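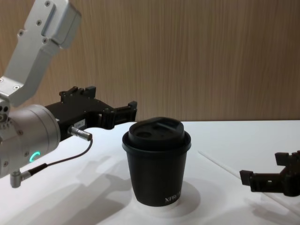
Cup station, left arm just behind and left of the cup's top, right arm waiting lower.

Two arms, one cup: how do you share the table?

Reading time: 3 min

tiltemari_lab
Posted 10/21/24
Hello all. I am in the student robotics club at Skarnon and our team prepares for the Cirnent challenge in April. The task is with two arms. One arm must hold the cup by its upper part, the other must bring a long thin piece and put it down beside the cup without touching it. We made 43 trials until now. The left arm is good. The problem is the moment when both grippers are near the cup, they come too close and our program stops everything. Should we let the arms move one after another, or is it better to plan both together? We have 3 students who write code, and all are beginners.

gearbox_olive
One after another, please. My team lost one whole season because we wanted both arms to move at the same time. Give the middle of the table a "key" in the software. Only the arm which has the key may enter.

fukuda_fan
I do not agree with gearbox_olive. The key is easy, yes, but the rules of Cirnent give points for time. With waiting, our run was 90 seconds and the teams before us were much faster. Plan together, and make the safety distance smaller step by step.

gearbox_olive
For beginners? They will spend the winter with the planner and will not have one full run to show. First finish slow, then cut the time.

tiltemari_lab
Thank you both. I add a picture of the other gripper, so you can see how near the two are.

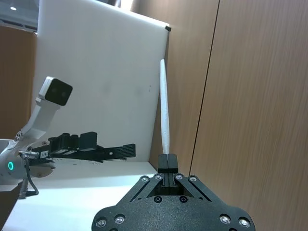 Right gripper holding the white piece upright, left arm at the left.

shimstock
Do you always grip the piece at the narrow end? I would take it more in the middle. With so much length above the fingers, a small angle error at the bottom becomes big at the tip.

tiltemari_lab
We tried the middle in the first trials. Then the fingers come in the way when we put it down, so we changed to the end. But maybe we gave up too early.

fukuda_fan
Keep the end. Only reduce the speed of the wrist in the last part of the movement. We did this in the Fukuda workshop with a similar piece and the swinging was gone.

shimstock
It depends how stiff the piece is. I stay with the middle, but try both and write down the numbers.

tiltemari_lab
We decided in the club: first the key, and the common planning after we have a complete run. For the grip we will test both ways. The budget has 400 dollars left, so please no advice to buy new fingers :)

gearbox_olive
Good decision. Post your log when you have it, also the bad trials.

Related topics
Cirnent rules: what counts as touching the cup?
Safety distance between two arms, which value do you use?
Club at Skarnon looks for a practice partner
Soft pads for parallel fingers, yes or no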